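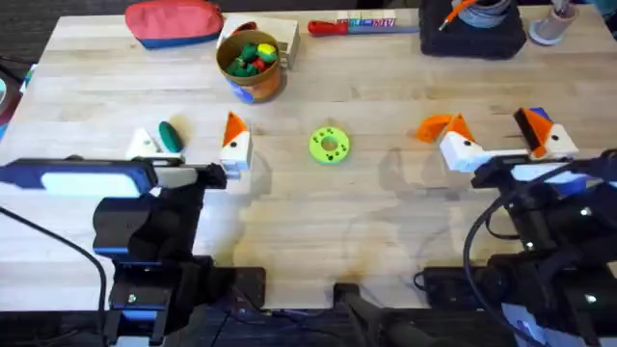 Small Toys and Small Parts: Frequently Asked Questions

5 min read

These are the questions we get most often at the Himcombe toy library about the small stuff: rings, pegs, little animals, and the cups and pouches they travel in. If you are borrowing for the first time, read the first four answers before you pick up your set. The rest can wait until you need them.

What counts as a small part?

Anything that fits through the cardboard tube gauge at the front desk. Pegs and beads always count. Most rings don't, but they are stored with the small parts anyway so that a set stays together. We have 1,391 small parts on the books at the moment, spread over 298 sets.

What age are these sets for?

Three and up, with an adult nearby. If you have a younger child in the house, borrow the small sets only if you can put them up high between uses. For babies and toddlers, ask for the Overgaard range, where every piece is too big for the gauge.

How long can I keep a set?

14 days. You can renew once, by phone or at the desk, unless another family has asked for it. There is no charge for a late set, but you can't borrow another one until it comes back.

Do I need to count the pieces when I get home?

Please do. The card in the lid gives the number for each kind of piece. If your count is off, call us the same day and we will change the record.

Why do pieces come in a cup and not in a bag?

A cup stands up on the table and a child can see what is inside without dumping it out. Use one with a wide mouth and fill it no higher than the rim. Bags are fine for the car. At home they tend to get emptied on the floor.

If you lose the cup, any clean cup or tub of the same size will do. We don't charge for cups.

What is the best way to set up a table for play?

Clear a space in the middle and put the containers along the back edge. Take out a few bigger pieces first, such as a ring and one animal, and leave the pegs in the cup until they are wanted. A plain wood table works well. If yours is slippery, lay a placemat down.

A low box or tray at the back is handy for finished pieces. Cut-down shipping cardboard is good enough. Fold any rough edges in and tape them. 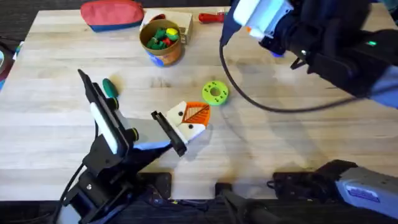
Keep household items off the play surface while the set is out. Pens, coins, screws and hand tools get swept into the box at cleanup, and we find them when the set is checked in. We keep a jar of these at the desk if you are missing something.

Can I mix two sets?

We would rather you didn't. Many of the pegs look the same and are slightly different sizes, and sorting them takes a long time. If two sets do get mixed, bring both back together and tell us. Don't try to match them by color — several sets share the same greens.

What goes in the zippered pouch?

The card, spare pieces, and anything flat or soft. Hard pieces with points can wear through the lining. Close the zipper all the way before the pouch goes back in the box. If the zipper sticks, rub a candle along the teeth and work it back and forth.

How should I clean the pieces?

Hard plastic: warm water and a drop of dish soap, then air dry on a towel overnight. No dishwasher.

Wood: a damp cloth, wiped dry right away. Don't soak it.

Felt and fabric: leave these to us. Put them in a separate bag with a note.

Printed cups: wipe the inside only. The labels come off if they are scrubbed.

A piece is broken. What now?

Stop using it and put it in the pouch, including any bits that came off. Don't glue it. Some glues leave an edge that is worse than the break. We replace common pegs and rings from stock. Odd pieces are ordered through Tranport and usually take 4 weeks.

A piece is lost. Do I have to pay?

Not for the first one. After that we ask for the cost of the replacement, and most small pieces cost less than a dollar. Check under the couch cushions, inside shoes and in the vacuum before you report it. If it turns up later, drop it in the slot by the door with your set number on a scrap of paper.

Can I return a set to the Cestcombe branch?

Yes, since January. Sets returned there go back to Himcombe once a week, so your account may show the set as out for several days after you drop it off.

Can I donate toys?

We take rings, stacking toys and complete peg sets in good condition. We can't take loose pieces with no container, toys with button batteries, or anything with peeling paint. Bring them to the desk during open hours and please don't leave them outside.

Page last updated 2018-03-21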